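3.2 Storage units and sorting material

The second study concerned how small hardware is distributed among the compartments of a portable parts organizer, and how the chosen distribution affects later retrieval. Cabinets with sliding drawers were excluded at this stage. In a drawer cabinet only one compartment is normally open at a time, and the user has to remember or read a label to find the right one. A case with a single hinged lid exposes all of its contents at once, so that search is mainly visual and the cost of a poor arrangement appears as extra scanning and reaching.

Sorting material was drawn from the mixed stock of the Udberg workshop. It consisted of 289 pieces of hardware: machine screws, wood screws, hex nuts, flat washers, spring washers and wall plugs. Pieces with visible corrosion or damaged threads were removed beforehand. Sizes were deliberately left close together in two of the categories, as near-identical sizes were the most common source of misplacement reported by workshop users in the first study (Section 2.4).

Each trial began with the organizer open on the work surface and the lid folded back completely. A lid held upright was tested in the pilot and rejected, as it shortened the reach to the rear row for some users and lengthened it for others, depending on whether they worked over or around it. With the lid lying flat, the area behind the case must be kept clear to the full depth of the lid. This requirement is easily met on a table but not on the narrow shelves found in many workshops, and it should be taken into account when the results are applied to storage in place.

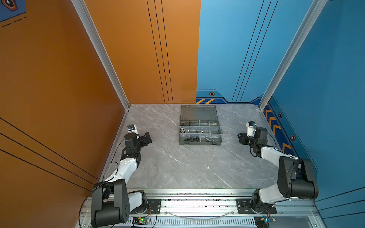 Figure 4. Parts organizer near the back center of the tabletop, with the translucent lid opened flat behind it.

Three arrangement rules were compared. Under the type rule, all pieces of one kind were placed in adjacent compartments and ordered by size from left to right. Under the frequency rule, the kinds most often requested were placed in the row nearest the user, with no regard to type. Under the set rule, pieces used together, such as a bolt with its nut and washer, shared a compartment or occupied neighboring ones. The rules were written down by Kristiansen and applied by Midtbø, who took no part in scoring.

Retrieval was tested with a fixed list of 100 requests per rule, presented in the same order throughout. A request was scored as correct if the named piece was taken from its compartment on the first attempt. Pieces returned to the wrong compartment were recorded separately and left there until the end of the list, so that errors could accumulate as they do in ordinary use. The case was then emptied, checked against the inventory and filled again for the next rule.

Fill level was held constant where possible. Preliminary work by Hajdu had indicated that overfilled compartments cause small washers to migrate across low dividers when the case is carried closed. No compartment was therefore filled above two thirds of its depth. Wall plugs, being bulky for their number, were divided between 2 compartments under every rule. This departs slightly from the type rule as defined by Sequeira and Bakke, but the two compartments were always adjacent and were scored as one.

Labels were omitted in all conditions. Their effect is treated in Section 3.4.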